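The Flower Test

The Ekinci grippers came on the morning of 21st May in a box that had been opened and taped shut again. I signed for them and took them up to the second floor, where the Gruvell pair were still on the arms from the week before.

My job at Cumness was to find out which of the two we should buy. The company wanted 40 and had money for one kind only. I had already done the blocks, the cups and the folded cloths, and the results were so close that my manager sent the report back with a single line on it. Try something that bruises, she wrote.

So I bought flowers. They were artificial, because real ones would not have lasted the afternoon, but the stems bent in the same places and the heads came off if you pulled. I bought tulips and bunches of something purple. At home I had two glass vases that had been my mother's, and I brought those in as well, wrapped in a jumper.

The task was simple to say. Each arm had to pick a flower off the mat and put it in a vase without knocking the vase over. I drove the first runs by hand and let the Hivivura controller copy me after that. It was slow to learn. By the end of the first day I had 32 clean runs with the Gruvell and a sore thumb.

I changed over to the Ekinci the next morning and started again.
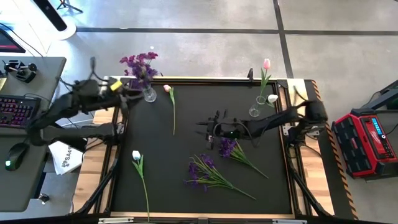 Second day, purple in the left vase and tulips in the right.

The Ekinci was the stronger of the two and I had expected it to crush the stems. It did crush a few. Then I turned the force down, and after that it closed on a tulip the way you would close your hand on a pencil. The left arm was quicker than the right, and I never found out why. I swapped the cables and it was still quicker.

My mother had kept those vases on the windowsill over the sink. She changed the water every other day and cut the ends off the stems with the kitchen scissors. I had watched her do it for years and never once done it myself. Now I was doing it from a chair, through a controller, with flowers that needed no water at all. I noticed that I always put the tallest one in first, as she had.

The controller noticed too. When I let it run alone it went past two nearer stems to reach the tallest tulip, and it did this every time. I had given it no rule about height. I wrote in the log that the order of picking had been carried over from the operator, and left it at that.

I stayed late on the last evening and let it go through about 200 runs. One vase went over and rolled as far as the wooden edge, where it stopped. I got up and stood it back in its place. There was no chip in it. I felt along the rim twice to be sure.

The report went in with the Ekinci ahead by a small margin. My manager asked if the vases should go on the equipment list, in case the work was done again in November. I said they were mine. I wrapped them in the jumper and carried them down to the car, and the flowers stayed upstairs in a drawer with the spare fingers.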